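Rastwood Festival Extends Its Season and Moves the Main Stage Indoors

When the Rastwood festival opens in September, its headline concerts will be held under a roof for the first time. The former grain hall at the north end of the site has been fitted with a permanent stage and can admit 3,686 people, a capacity that places it among the larger rooms available to touring folk and progressive acts in the region.

The decision followed two seasons in which high winds delayed evening performances. Organizers considered a larger tent before settling on the hall, whose brick walls required extensive acoustic treatment. In all, 331 panels were hung from the ceiling and along the rear gallery.

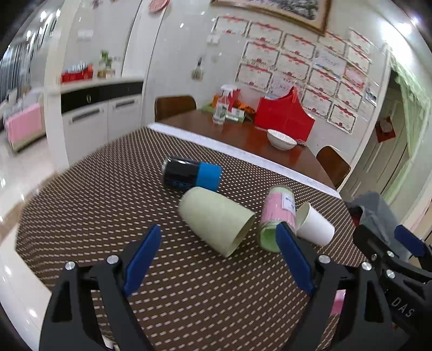 The opening night belongs to Wadari, the six-piece ensemble whose second album, Berton, was recorded in a single week and released last spring. The group will perform the record in full, with a string section added for the closing suite. Aguiar, a duo known for long instrumental pieces, will play the late set on Sunday.

Smaller performances remain outdoors. The orchard stage will present 17 acts over the weekend, most of them chosen from open submissions — a practice the festival has kept since its first year. This season's call drew 137 recordings, and several of the selected artists have yet to release an album.

Weekend passes include entry to both stages and to the afternoon talks on arranging and home recording. Day tickets for the hall will be sold separately, and doors will open one hour before the first performance.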